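Laundry > Socks > Frequently Asked Questions

Sock Questions, Answered (As Best I Can)

I get more mail about socks than about everything else on this site put together. Shirts, sheets, that whole long post on drying racks, and what do people write in about? Socks! So I've pulled the ones that keep coming back onto one page. I'm no textile expert, I just wash and put away a lot of socks.

Do you fold or ball?

Fold. I balled for years (my mother balled, her mother balled) and then I noticed my cuffs were all going slack on one side. Balling means one cuff spends its whole drawer life stretched over a lump. These days I lay the pair flat, one on top of the other with heels matching, and fold in thirds toward the cuff. Thick hiking socks only get folded in half or they spring open again.

How do you get them flat in the first place?

Pull them lengthwise before you fold. One end at the toe, the other just under the cuff, and a steady gentle tug. Don't hold the cuff itself, that's where the elastic is. A knit sock comes out of the wash all scrunched around the heel, and a good pull takes most of that out. Lay it on the table with the heel off to the side and smooth it with your palm.

Inside out or right side out for washing?

Inside out, if you can stand turning them back. The fuzz and the skin stuff are on the inside, and the outside pills less. I'll admit that when I'm behind I wash them however they land.

My dark socks all look the same. How do you match them?

Buy the kind with a different color at the heel and toe! I switched over to Nimstead two-tones in October and sorting got so much quicker, I could kick myself for buying plain black all that time. If you already have a drawer full of plain ones, a couple of stitches of bright thread inside the cuff works fine.

What do you do with the singles?

They go in a long narrow bin on the sorting table, and they get 2 months. If the mate hasn't shown up by then, the single becomes a dust rag. I used to keep them forever and it was getting silly.

What kind of bin?

Any slim one with straight sides and no lid. Mine came from Takska, but a shoebox does the same job. Skip the lid, you'll just pile socks on top of it.

Can I put wool ones in the dryer?

I don't. Fesilley says theirs can go in on low, and maybe so, but I've shrunk enough good socks to be stubborn about it. Hang them by the toe so the weight of the water isn't pulling on the cuff.

How many pairs do you really need?

My husband would say 5 and a good attitude. I'd say enough to get you through to your next wash day, plus a couple for rain.
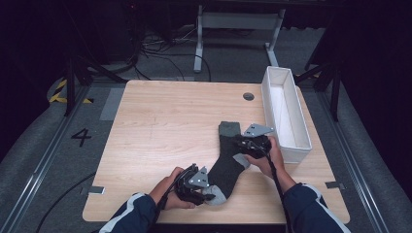

Lesia Fedoruk: I do the lengthwise tug too, but I do it while they're still damp and then dry them flat on a towel. They keep their shape much better that way, and the heels hardly bunch at all. I still ball my gym socks though, sorry!

Related
Drying Racks I've Owned and Regretted
Fitted Sheets, One More Time
Getting Pills off a Sweater
What Goes in the Rag Bag

Questions? Use the contact form | © 2021 | Back to top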